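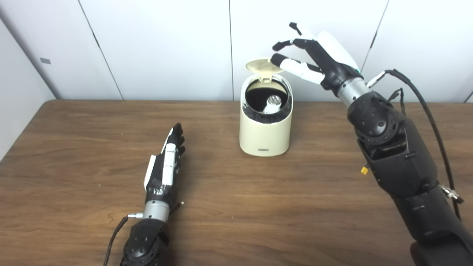

The Sketcombe knock, a short repeated sound reported at night from houses on the north side of the village, remains without an agreed source after a season of recording, according to a report released in June by the Skesura survey group. The report lists 152 entries in the village log and sorts them by time, location and type of sound. A good share were set aside at the first reading as household noise: pipes, loose shutters, refrigerator compressors, and light metal objects shifting in place. An aluminum can lying tilted in a small lined bin with the lid up can produce a single sharp tick as it settles, and the report treats sounds of that class as explained wherever the log mentions one tick and no repeat.

What is left is a smaller set of entries with a common pattern. Listeners describe a run of dull knocks at even spacing, a pause, and then a second run that is slightly slower than the first. The full sequence lasts 10 seconds. It has been heard indoors and outdoors, most often between midnight and 3 a.m., and in all wind conditions except a strong westerly. No entry describes a light, a smell or any movement at the same time.

The survey placed four recorders on a line running from the last houses to the edge of Provwood, the mixed woodland above the village. Spacing between units was 200 meters. Each unit wrote its own time stamp and was checked against a common clock at every battery change. Two of them had ground sensors fixed to buried plates, so that a sound traveling through soil could be separated from one traveling through air.

The recorders picked up the sequence on several nights. On the clearest of these it appears on all units, with the uphill one registering first. The delay from one unit to the next fits a sound moving through air and does not fit the much shorter delay expected through the ground. The ground sensors show nothing above their normal background. The report takes this as fair evidence that the source was at or beyond the upper end of the line on that night, and that it was above the surface.
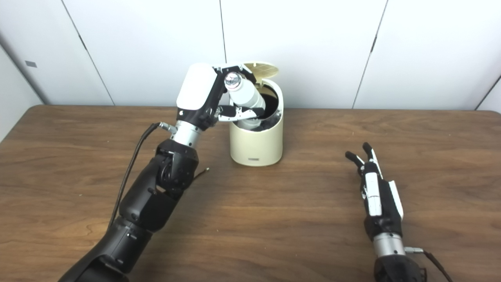
*Robotic hand gripping a white cylinder with a silver cap over a tabletop bin.*

That result is awkward for the two explanations heard most often in Sketcombe. The first is mine workings. A shallow lead level is marked on old plans of the hillside, and settling timber or falling stone underground has been blamed for the knock as long as it has been discussed. A source of that kind should reach the ground sensors before the microphones. The report does not rule it out for earlier nights, when no equipment was in place, but finds no support for it in the data.

The second is the water main. The pressure regulator below the village was replaced two winters ago, and water hammer can give an evenly spaced series of knocks that slows as it dies away. The regulator, however, sits at the downhill end of the line. Its own log shows no pressure change at the recorded times.

Older accounts place the sound further uphill. A parish notebook kept in Sketcombe mentions "the carpenter at Provwood" in three separate winters and gives the pattern as two rounds of blows with a rest between. Later versions of the story supply a builder who died before finishing a house in the wood and who returns to drive the remaining pegs. The notebook says nothing about a builder or a house. It records only the sound, the hour and in one case the state of the moon. Searches of estate maps have found no building inside the present tree line.

The report compares the Sketcombe recordings with a set made at Skjelbred, a farm settlement where a similar knock was logged over several winters. The Skjelbred sound was traced to a split trunk resting across a second tree, which opened and closed with falling temperature. The spacing of the knocks there was irregular and the runs varied in length. At Sketcombe the spacing inside each run is close to constant. The report lists the trunk explanation as possible but weak, and notes that nights with recordings included mild ones with little change in temperature after dark.

Animal sources get a page of their own. Woodpeckers are excluded by the hour. Deer striking fence wire were recorded twice during the survey, and both events are easy to tell apart from the knock by their long metallic decay. A bird call with a wooden quality was considered and dropped, as the recordings contain almost no energy at the pitches where such calls are strongest.

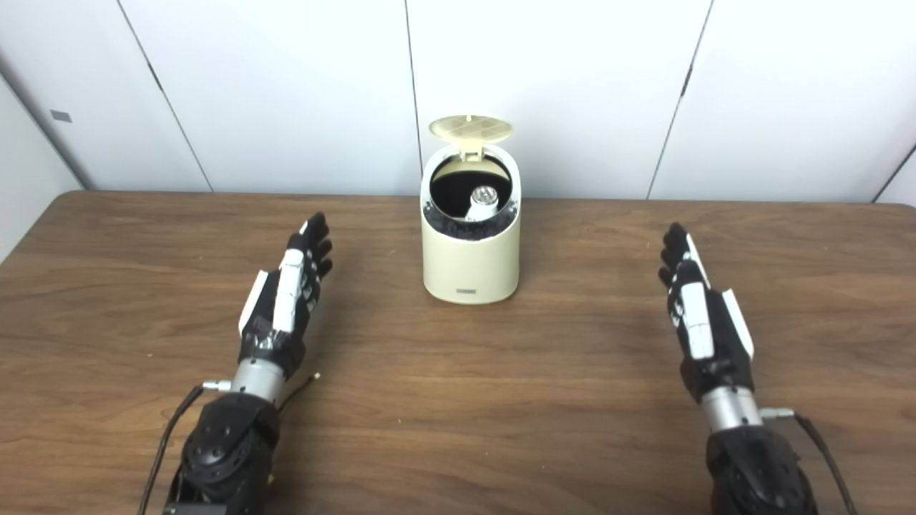
*Open bin with its lid tilted back, and a robotic hand on either side.*

Some of the limits are set out plainly. Four units on one line can show which end a sound came from, but they cannot fix its position to the left or right of that line. One recorder lost its clock for part of the season - its files were used to confirm that the sound was present and for nothing else. The log itself is uneven. Entries increase after each public mention of the knock, and several households stopped writing in it once the recorders were in place.

A second season is planned, with the units laid out as a triangle around the upper edge of Provwood and two additional ground plates inside the tree line. The recording window will run from dusk until 5 a.m. Skesura has asked residents to keep using the paper log, to write down the time from a phone or radio clock, and to note whether windows were open.

Copies of the report and a short sound file of the clearest sequence are available at the Sketcombe reading room during normal hours.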